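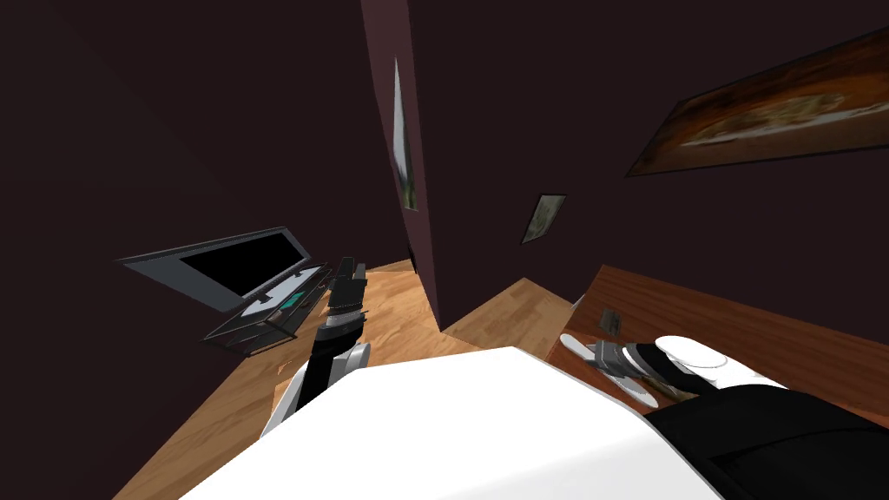
Oval plate on a wooden counter

Skarham Oval Serving Plate

Glazed stoneware plate from Sutadeo, made for serving fish, cold meats or a small roast. The low rim keeps juices off the table. Dishwasher safe on cycles up to 60 degrees. Not for use on the hob or under the grill.

Sold singly or in boxes of 12. Seconds from the Lauritsen kiln are sold at the shop on Thursday mornings from 10.

Wooden floors and dark maroon walls go well with the plain glazes in the range.
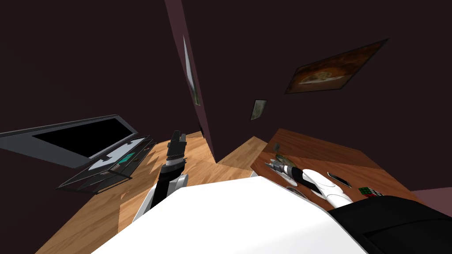

Delivery and returns

Orders are packed by Perner and take around 10 days. Report breakages to Sille Brøndum at the shop, quoting item 74.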